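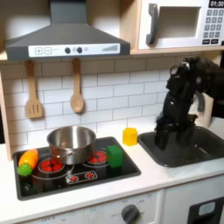
Speaker notes, Daston branch library evening, December

Start with the lease. Kovent signed for the old Rathjen bakery building with 16 parking spaces and one loading door. Pause for the site plan.

Explain the loan model. Members pay once a year and can keep up to 3 items for 6 weeks. Puzzles go out most, then train sets. Last year's total was 1,754 loans. Say the number slowly.

Missing pieces: read Graham Haworth's email, first paragraph only.

Hand over to Abhishek Goel for the Sisolton branch budget. He needs the clip-on mic. Take questions after him, and repeat each one for the back rows.

16 shares
3 comments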